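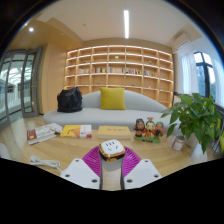

Clestberg Garden Association
Minutes of the meeting, 24 Sep 2022

Present: 30 members. The minutes of March were accepted without changes.

1. Water. The bill for the summer is 2160. The members agreed to pay it from the common account.

2. Fence. The offer from Kurkance is 258 for each section, the offer from Treneo is 255. Treneo was chosen by show of hands.

3. Compost. It was asked again to not put cooked food in the bins.

4. Other. The lower gate stays locked at night.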